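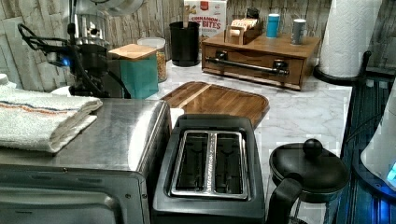
Máté Hegyi reckoned a toaster should never live beside the oven, and he told us so before we had our coats off. He keeps his in a cupboard at home. Most of the group disagreed, and it set the tone for the morning at the Prendstead open house.

Visit report, 6/13/25

Kustano runs these open houses in lived-in homes, so the kitchens have crumbs and tea in them. The house is at 219 Votthorpe Road and the kitchen was redone in March. We were there for the counters and small storage, and skipped the upstairs.

The counter is white marble with soft grey veining. A stainless steel toaster oven and a black two-slot toaster stand side by side at the front, with a wooden cutting board lying flat behind them. Levente Kelemen asked about stains on the marble. Hsieh, who showed us through, said lemon juice is the main worry and that she wipes it up straight away. The stone gets resealed every 3 years.

I liked the small storage best. It is a low wooden box with a single front drawer and a long dark bar handle, and several things sit on top, including a small wooden caddy of colourful packets. I measured our own shelf when I got home and a box like it would fit if the bread bin moved.

A striped towel was folded on top of the toaster oven. We do the same at our place, though only when the oven is off.

Parking is on the street and fills up early. Entry was $7, coffee included. The next open house has 4 kitchens on one ticket, and bookings go through the Kustano office.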